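Pipeline Rescue Equipment — Quarterly Inspection Checklist
Starondale Emergency Response Depot, Bay 11

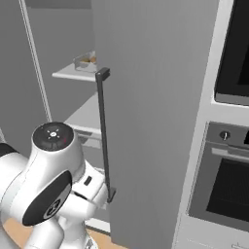

The inspection is to be completed before the Wednesday shift change. Each item is marked Pass, Fail or Refer, and comments are required for any entry other than Pass.

1. Hydraulic hand pump, Kanov
Oil level at upper mark: Pass
Hose couplings seat fully and release by hand: Refer
Comment: Second coupling is stiff. Cleaned and regreased; to be checked again in December.

2. Pipe clamps and sealing bands
Full range of sizes present, 50 mm and up: Pass
Rubber faces free of cracks: Fail
Comment: Two bands show cracking along the inner fold. Removed from service and tagged. Replacements ordered from Okafor.

3. Inflatable leak-sealing bags, Jotik
Surface, valves and fittings: Pass
Pressure hold, 30 minutes: Pass
Comment: Serial label on the large bag is worn — number copied to the log.

4. Non-sparking hand tools
Count agrees with inventory (145 pieces): Pass
Edges and striking faces: Pass

5. Spill containment
Drain covers clean and stored flat: Refer
Absorbent stock: Pass
Comment: Covers were folded under the pump case. They must be laid flat on the lower shelf.

6. Records
Pump hour meter reading entered: 3,340
Previous defects closed: Pass, except lighting in the hose store, which remains open with Facilities.

Equipment marked Fail shall not be returned to a vehicle until the inspector has signed the release form.

Inspector: Fatima Chukwu
Next inspection: December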